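Good morning, everyone, and thank you for giving up part of your Saturday. I'm going to talk about packed lunches and tea breaks, and how our walking club in Varnlow learned to feed people properly on a long day out. (Pause here, let the latecomers find a chair.)

When I started leading the Mösli ridge walk I gave everybody the same advice: bring a sandwich. It's 21 kilometres, and by the second stile half the sandwiches had gone, mine included! 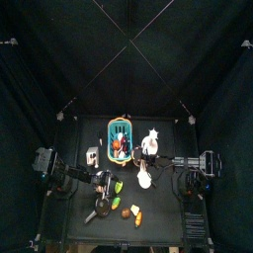
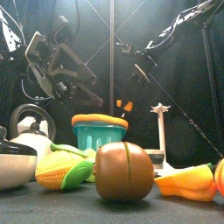 Notes and talk by Liesl Gasser
Varnlow Walking Club, spring gathering

So, on to the tea stop. We now have 7 short breaks where we used to have one long one, and I can't tell you how much happier people are – knees don't stiffen, and the chatter never quite dies down. Fruit early, bread and cheese in the middle, something sweet before the last climb.

(Tell the story of the plum cake and the gate. Keep it short this time.)

Do ask me afterwards about flasks, as I have opinions. Next slide is the route map, and I'll hand round the sign-up sheet for April while you look at it. Pens are by the door.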